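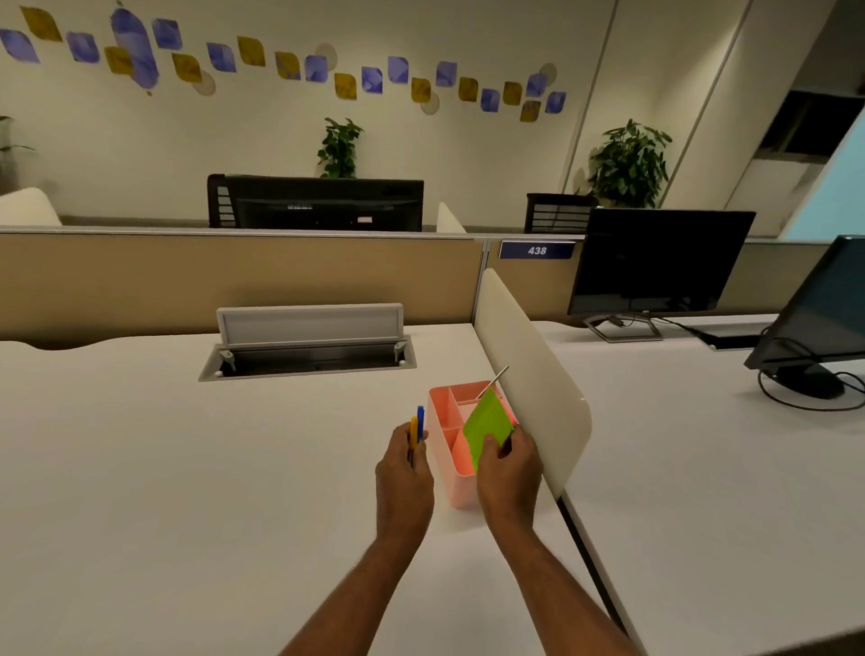 图4-1 左手拿着一黄一蓝两支笔，右手扶着一叠亮绿色便利贴，笔筒式收纳盒就在两手之间。

第四章 桌面：从手边的东西开始

4.0 写在本章之前

前三章我们谈的是大件：柜子怎么摆，走道留多宽，公共文件放在哪一层。读到这里的同学大概会松一口气，觉得办公空间整理这门课最难的部分已经过去了。我教这门课的头几年也这么想，还特意把桌面这一章排得很短，两节课讲完，剩下的时间让大家自己回去收拾。结果每年期末交上来的作业里，柜子都整整齐齐，桌面却总是差一口气，不是笔找不到，就是便利贴压在杯子底下。后来我把这一章一点点加长，加到现在这个篇幅，还是常有学生说没听够，那就请大家耐着性子，跟我慢慢来吧。

桌面和柜子有一个很大的差别。柜子一天开不了几回，里面的东西放好了，能安安稳稳待上很久；桌面上的东西却一直在动，拿起来，写两笔，放下，又被别的纸盖住。所以整理柜子，我们问的是“它应该住在哪里”；整理桌面，还得多问一句“我的手通常从哪边伸过去”。图4-1里的那只桃粉色收纳盒，是塑料的，长方形，里面用薄薄的隔板分成了几格：靠后的几格小一些，方的、长方的都有，靠前的一格大一些。这样的盒子在文具店里很常见，价钱也不贵，可是同一只盒子，放在不同人的桌上，用起来的样子能差出很远。本章有一大半的内容，说的就是这个差别从哪里来。

4.0.1 鲁姆斯特德的一张桌子

先讲一件旧事。有一年二月，我到鲁姆斯特德（Lumemstead）的一间办公室去帮忙，那里的行政主管叫莉泽尔·奥斯特赫伊曾（Lizelle Oosthuizen），是个说话很快、心肠很热的人。她一见面就把我领到一位同事姆巴莉·亨德里克斯（Mbali Hendricks）的桌边，说：“您看看，她每周都收拾，可是每周都乱。”

姆巴莉有点不好意思，把抽屉也拉开给我看。我们两个人索性搬了一只空纸箱来，把桌面上和抽屉里的小文具统统倒进去，一样一样摊开。光是笔就有85支。她自己也吓了一跳，拿着一张废纸挨个试，试到后来手腕都酸了，有不少早就写不出字。剩下能用的，她又挑了挑，发现平日里顺手去拿的，总是那么几支。

那天下午我们没有买任何新东西，也没有换盒子。我只请她做了一件事：把每天都要用的放进收纳盒，隔几天才用一次的放进抽屉，其余的送回公共文具柜，让别人去用。盒子里一下子空出了地方，便利贴也能竖着放进去了。过了一阵子莉泽尔写信来，说那张桌子还是会乱，但是姆巴莉下班前花一小会儿就能收回来。我读了很高兴，因为桌子会乱是正常的，能不能轻松地收回来，才是我们这门课真正关心的事情。

4.0.2 几个要先认识的词

后面各节会反复用到下面几个词，请先读一遍，不必背，用着用着自然就熟了。

手边区：坐正以后，上臂自然下垂，只伸前臂就够得着的那一片桌面。手边区的大小因人而异，也和椅子的高低有关，量的时候请坐在自己平常坐的椅子上。

伸手区：手臂要伸直才够得着的地方。电话、台历、收纳盒，大多放在手边区和伸手区交界的一带。

立放：让物品竖着站在格子里，从上方就能看见和抽取。笔当然是立放的，便利贴、小本子、信封也可以立放，这一点初学的人常常想不到。

归位：用完以后放回原来的格子。归位的动作越少越好，4.3节会专门练习。

余格：收纳盒里有意空着的一格，用来接住临时出现的东西，比如别人借走又还回来的尺子，或者口袋里掏出来的一枚回形针。

说到余格，我要多啰唆几句。许多同学拿到一只新盒子，第一个念头就是把每一格都填满，好像空着就亏了似的。填满的盒子刚摆好的时候确实好看，可是只要多出一样东西，它就没处去，只好躺在桌面上；躺了一样，就会有第二样来作伴。我年轻时也爱填满，桌上那只盒子塞得连笔都抽不出来，一抽就带出一串橡皮筋，如今想起来还觉得好笑。

4.0.3 隔板、线槽和邻桌

桌面不是一块孤零零的板。现在的办公室里，两张桌子常常并排连着，中间立一块隔板，桌上还开着走线的槽口，平时盖着盖子，要接线的时候掀起来。整理的时候，这几处都要留意。

靠近隔板的地方，适合放收纳盒这一类高一些的东西，它们背后有了依靠，不容易被碰倒，也不会把桌子中间占掉。不过盒子里若有长尺、剪刀一类伸出来的物件，最好让它们朝自己这一侧斜，别伸到隔板那边去打扰邻座。线槽的盖子上则请不要放任何东西，哪怕只是一叠便利贴。盖子迟早要掀开，到时候上面的东西就得另找地方，多半是找不着好地方的。

霍茨卡（Hodska）的一位学员穆恩瑟尔·卡萨布（Munther Kassab）在作业里写过一段话，我很喜欢，征得他同意抄在这里：“我以前总把收纳盒摆在桌子正中，觉得最方便。后来挪到右边，才发现原来正中那块地方是给手臂用的。”他是右撇子，盒子放在右边合适；惯用左手的同学，请把本章的左右对调过来读，图上的摆法也可以照样反过来试。

4.0.4 本章怎么读

4.1节讲清空与分类，4.2节讲收纳盒的选择和分格，4.3节练习归位，4.4节讨论共用桌面，也就是几个人轮流坐一张桌子的情形。共用桌面这一节由安娜奇·恩格尔布雷希特（Annatjie Engelbrecht）执笔，她在这方面的经验比我丰富得多，文字也比我简练，大家读到那里可以歇口气。

读之前，请先做一个小小的准备。找一张自己每天都用的桌子，家里的书桌也行，照原样画一张草图，不要先收拾。画得不像没有关系，只要标出笔、纸、杯子和收纳盒的位置，再用箭头画出自己的手通常从哪里伸向它们。诺西波·莫克盖蒂（Nosipho Mokgethi）批改过很多届的草图，她提醒大家，箭头交叉得最密的地方请用彩笔圈出来，4.1节的第一个练习就从那一圈开始。

草图画好以后夹在书里，等读完4.3节，再画第二张。

思考与准备

一、图4-1中的收纳盒前面有较大的一格，后面有几个较小的格子。如果这张桌子是你的，笔和便利贴你会分别放在哪里？请结合自己惯用的手来说明。

二、回想一下你桌上最常“流浪”的那件小东西。它有没有固定的格子？如果有，它为什么回不去？

三、和邻座的同学交换草图，替对方找出一个可以留作余格的位置，并写一两句理由，上课时带来。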